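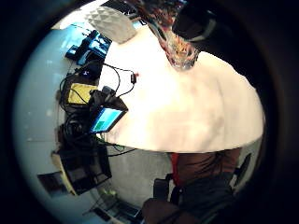 3 min read

24 December 2025

I have been meaning to write about the bus to Endcombe for ages, and as the mince pies are in the oven and I'm not allowed to open the door for another 17 minutes, I may as well do it now.

Those of you who have been reading for a while will know that I gave up the car in the spring. I won't go through all that again (the clutch, the second clutch, the man at the garage sucking his teeth) but it does mean that I have become a bus person, and the bus I have mostly become a person on is the 70. It starts by the library in Drurkden, goes the long way through Iststead, and gets into Endcombe just too late for anything that begins on the hour.

I love it. I really didn't expect to! For the first few weeks I sat there with my bag on my knees, working out how much sooner I'd have been there if I'd driven. Then one morning we got stuck behind a tractor on the hill and I looked over a hedge I must have driven past for years, and there was a pond behind it. A proper big pond, with an island and a little shed. I told everyone at home about it that evening and they were very kind.

There's a house at the Iststead turn with 1721 carved over the door, and I've grown fond of that too. From the top deck you can see straight into the garden, where they grow the most enormous leeks. They were still in the ground last week. I do wonder what they're waiting for, but I'm no gardener, and perhaps they have a plan.

My other discovery is Bastos, the café opposite the stop at the Endcombe end. I had always taken it for a hairdresser's – something about the blinds. The return bus leaves a horrible gap in the early afternoon, and it was raining, so in I went, and now I hardly ever catch the early one home. They do a cheese scone the size of a saucer and they don't mind if you make a pot of tea last. I've read over 400 pages of a very slow novel in there since October, which is more reading than I managed in the whole of last year.

The winter timetable is another matter. The last bus has been moved forward, so evenings out are tricky, and there's nothing at all tomorrow or on Boxing Day. I've written to the company about the last bus and had a polite letter back saying that they would look at it again in January. We shall see. If you use the 70 as well, do please write to them, even if it's only a couple of lines – the address is on the poster inside the shelter, under the one about the lost glove.

Right, the timer's going and something smells a bit too brown. A very happy Christmas to you all, and I'll be back in the new year with the marmalade post I promised.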